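December 2020
Shop notebook, student makerspace, Votthorpe Hall basement
Entry by Rommel

Well, the term is nearly over and I have the place to myself this afternoon, so I'm going to sit down with a cup of tea and write up the first-year welcome kits properly before I go home and forget every bit of it. Su-chen asked me in the hall whether there was "a document somewhere," and I said of course there was, and then I went and looked and found half a page in Edgardo's handwriting and a drawing of a duck. So this is the document!

For anyone who wasn't around: we build a small kit for each new student in the residence, so that on move-in night they have something to solder, something to take back to their room, and a reason to sit next to a stranger for an hour. The kit is a little night-light with a dimmer knob. It used to be a blinking name badge, and I was very fond of the badge, but people wore it once and then I'd find them in the laundry room in April. The night-light gets used. Rodel still has his plugged in by his sink and he's a third-year now.

We made 100 kits this time and we used nearly all of them, even with the hall only partly full and everybody working at their own table with the windows open. It was cold. People were good about it. I thought that the evening would feel flat with everyone spread out like that, but the second-years went up and down the corridors with the spare irons and kept shouting encouragement through the doors, and by the end two of the floors were having some sort of contest about whose lights looked best from the courtyard. I could have stood out there all night.

Parts, while I still remember. The resistors were 514s this time, meaning the little code printed on the top, 51 and then four zeros, so 510 k. Crisanto ordered them and labeled the bags, bless him, only he labeled them 514 with nothing after it, and Edgardo read that as the quantity and told everyone that we had 514 of them. We did not. Please write "code" or "qty" in front of any number on a bag from now on. I've relabeled the ones in the gray drawers but there's still a shoebox on the top shelf that I didn't get to.

The boards came from Cirasgate and they were fine, a bit rough where they'd been snapped apart. I ran a file down the edges of the worst ones while I was listening to the radio. The knobs are from Altilano, same as before, and they still come loose on the shaft unless you push really hard, so tell people to push harder than feels polite. I tried a dab of glue on one and it glued the whole thing solid, knob, nut, everything. That one is on the windowsill if you want to see it.

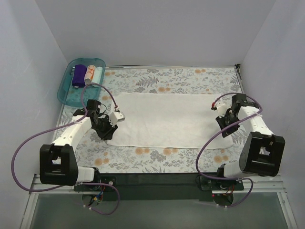
Can a first-year who has never held an iron finish the kit in one sitting?

Most of them can, as long as there's a second-year close enough to look at the first couple of joints. The ones who got stuck had nearly all put the LED in backward, and it's a quick fix once somebody spots it.

Which brings me to the instruction sheet. I think it's time to redo it. Step 3 says "insert the LED (see drawing)" and the drawing was lost two photocopies ago, so now it's a gray smudge with an arrow pointing into it. I've drawn a new one in pencil and it's tucked into the back of this notebook. Su-chen has much nicer handwriting than I do, so if you're reading this, Su-chen, and you have a spare evening, I'd be very grateful! I'd also like to move the part about washing your hands up to the top. At the moment it comes after the part about having pizza.

Steps as they ought to read, roughly in my own words for now:

Check the bag against the card.
Bend the resistor legs and solder both resistors flat to the board.
LED next, long leg in the hole with the plus sign.
Dimmer, then the knob, pushed on hard.
Battery clip last. Get somebody to look before you snap the battery in.
Wash hands. Then pizza.

Irons. We have 9 that I would trust and a handful that I wouldn't. The bad ones have a strip of yellow tape around the cord. One of the good ones wandered up to Rodel's floor after move-in night and came back with a different tip on it, a very fine one, lovely for small work and hopeless for the battery clip. I've left it on, as I rather like it, but if you grab that iron and wonder why nothing is melting, that's the reason.

The magnifier lamp (the big Avcı) has started to droop again. I tightened the wing nut and it held for most of an hour and then bowed down very slowly over my tea like a butler. Edgardo thinks that the washer is worn through. I looked in the washer tin and there was nothing the right size, so I've put it on the shopping list under the solder wick.

Things I said I'd do and haven't: the shoebox. Sending Crisanto the receipt for the batteries. Asking the hall office whether we can have the cupboard under the stairs now that the bike pump has moved. Writing back to the first-year who wanted to know if she could make a second night-light for her little brother. The answer to that one is of course she can, and I ought to just put a kit in her mailbox on my way out. There are leftovers in the blue crate.

Edgardo, if you come in before I'm back, the key is with the porter and your duck drawing is still in here, page before this one. I didn't have the heart to tear it out.

Later: found the washer. It was in the duck page, taped down, with "LAMP" written next to it.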